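How to Budget for a Two-Armed Robot Before You Talk to a Dealer

Every April, when the grant money comes through, I get the same letter from somebody at a small school or workshop. They have been promised a sum, they want a robot with two arms and proper hands, and they'd like to know which one to buy. I love these letters, I really do! But I always write back asking them to put the catalog away for a few weeks and plan the job first, and since I keep typing out the same advice, I've finally put it on a page.

Step 1. Write down one job

Pick a single task and describe it the way you'd explain it to a neighbor. "Sort small parts into two trays" is plenty. "General handling" is no good at all, and a dealer who hears it will happily sell you the biggest thing on the truck. At Tolwood, where I did my first plan, we wrote ours on a card and taped it over the bench, and it saved us from a very handsome machine with far more reach than we needed.

Step 2. Try the layout in simulation

Before you spend anything on hardware, build your table on the computer. Keep it plain: a tabletop, the trays, one object and the arms. You're checking whether both hands can get to where the work is, and whether they'll be in each other's way once they are there. Move the trays around, save each layout under a name you'll recognize later (I have a folder full of "final2" and I'm not proud of it), and write down the table size that suits you best.

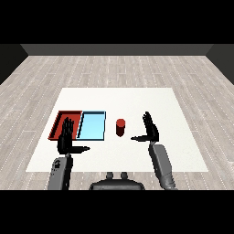
Dilani Debnath wrote in after the first version of this page went up: We did this step and I'm glad of it, but please tell people to budget for the computer too. Our old office machine couldn't run the simulator at any useful speed, and the new graphics card cost us 507 dollars that wasn't in the plan. We also ended up ordering a shallower table than we'd first wanted, so I suppose it paid for part of itself.

She's quite right, and I've added a line for it below.

Step 3. Decide about the hands separately

Hands with fingers are lovely, and they can eat a budget whole. Ask for the price of the arms alone, then the hands alone, and then a pair of simple two-finger grippers. Run your one job in simulation with each kind. If the grippers manage it, you may want to start there and leave the hands for next year.

Step 4. Fill in the small lines

My own sheet from the Khondokar project had these, and I'd forgotten most of them the first time:

Computer or graphics card: 507 (Dilani's figure)
Table and mounting plate: 1,542
Trays and practice objects: 220
Spare fingertips, cables, fuses: ask the dealer
Delivery and lifting help: ask twice

Then add 20 percent to the whole lot. I used to add less, and I used to run out.

Step 5. Now call the dealers

Send the same one-page description to at least two of them. I sent mine to Zekison and Nolto, along with the saved layout, and the quotes came back so differently arranged that I spent an evening with a ruler and a pot of tea lining them up. Ask each one what is covered in the second year, who pays the shipping on a repair, and whether the software license renews. Get the answers in writing and staple them to the quote.

If your table is going against a wall, mention that as well, and measure the doorway while you have the tape out.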